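Sombatkul Wins Appeal in Newspaper Defamation Case

UKDALE, September 9, 2023 – Well, we won! I'm Delali Quartey, I run the small law practice at Sellau, and I've been waiting 711 days to write this one. The appeals court has sided with our client, the weekly paper Sombatkul, and thrown out the defamation claim brought by the developer Kaniswood over a story on its building permits.

If you haven't followed along, the short version goes like this. Reporter Nuanchan Saithong went through 322 pages of county permit records and wrote up what she found. Kaniswood sued her, the paper and editor Somkiat Boonyarit personally, and asked for damages that would have closed the place for good (it's a staff of 2, plus whoever is free on press day).

The court said the story was a fair report of public records, and that Kaniswood hadn't shown a single false statement in it. I've read the opinion four times now and I'm still grinning.
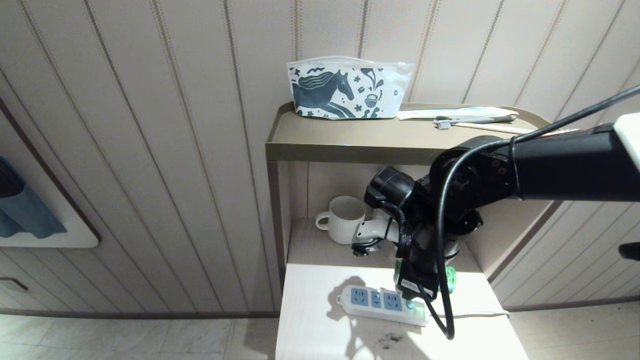 What happens next

Kaniswood has 90 days to ask the state supreme court to take a look. Its attorney, Ozan Türkmen, told me they're thinking it over – fair enough, that's their right. Meanwhile we'll be back before the trial judge in October to talk about legal fees, and I plan to ask for every dollar.

Somkiat asked me to pass this along: "We printed what the records said, and we'd print it again. Thank you to every reader who kept subscribing."

Reporters who want a copy of the opinion or a few minutes on the phone should get in touch with Waraporn Prasertsri in our office. She has Nuanchan's original story too, which is well worth your time.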